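Open Day

Bus was late so I ran the last bit, up past the Umthorpe roundabout with my coat half on, and the girl on the gate at Stesar said you're number 118, stick this on, and gave me a sticker. Didn't stick. Wool.

I wasn't there for the robots. Let me get that down first. I was there for Hằng Phan, who had written to me in October after two years of nothing, one line, come and see what I do all day. And I'd said yes and then not gone, and then said yes again.

Corridor. Blue lino. Somebody's children. A man from Doucet with a tray of pens, who told me they'd been given away faster than the sandwiches, and was I trade or family?

Neither, I said. Then, family.

He gave me two pens.

The demonstration was in the end room with the blinds down and the lights over the table so bright it made your eyes go. White table, black behind it. We stood back of a strip of yellow tape, all of us in our coats, and I could see the top of her head behind the monitors. Hair short now. She had told me once she'd never cut it. She had told me a lot of things, in that flat over the chemist's, with the window that wouldn't shut.

She didn't look up.

"This is Sisura," she said, to the room. Her work voice. I'd never heard her work voice. "It's going to be slow. Please don't lean on the tape, people do lean on the tape."

A boy leaned on the tape.

And then the arm came in from the side, silver, low, and everybody stopped talking. I don't know what I thought. Something faster. Something with more show to it. It went over the plate the way my mother used to go over a sleeping baby, all wrist, and it stopped, and seemed to think, and the black fingers came together on the towel.

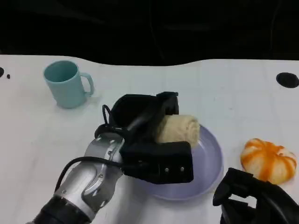 Sisura takes the towel. The mug and the pumpkin wait their turn.

"It's only a flannel," said the woman next to me, quite loud.

It was only a flannel. Rolled up like they give you on aeroplanes, on a purple plate. I had my hand over my mouth.

Because I knew that roll. You fold it long, then in, then you roll from the short end and keep your thumb in the middle till the last minute. She did all our towels like that. Two people, one shelf, and she'd stand there on a Sunday rolling them and lining them up with the snail ends facing out, and I used to say who's that for, Hằng, who's coming? I used to pull one from the bottom so they all went. God. I thought that was funny.

The arm lifted. Not much. Held it there.

"How many goes did that take," said a man at the back.

"To learn it? 359," she said. "That's just for this one. It dropped 209 of them."

People laughed. She didn't, she waited for them to be done, and then she said, "You write down the drops as well. You keep all of it." And that was when she looked up. Straight over the monitors, over the boy and the tape. Found me like she'd known where I was stood the whole time, and probaly she had.

I held up a pen. Stupid. Don't know why.

The mug went next, then somebody's phone rang, then a question on whether it could do ironing. Then the lights came up and a man in a lanyard was saying this way for the next room, mind the step, this way, and we were all being walked out, shuffling, and I was going the wrong way against the coats saying sorry sorry excuse me.

She was at the table by then. Putting things back for the two o'clock. Mug, pumpkin. The towel had come undone a bit at the end and she was doing it again, long, then in.

"You came," she said.

"The bus was late."

"You were late. The bus is every ten minutes."

"Yes," I said. "All right. Yes."

The arm had gone back to where it rests and was making a small noise, a sort of tick. Next lot were already at the door, I could hear the girl from the gate telling them abut the tape. Hằng had her thumb in the middle of the roll. She looked at it, and at me, and she held it out over the plate.

"Go on then," she said. "Short end. Don't squash it."

I put the pens down and took it off her.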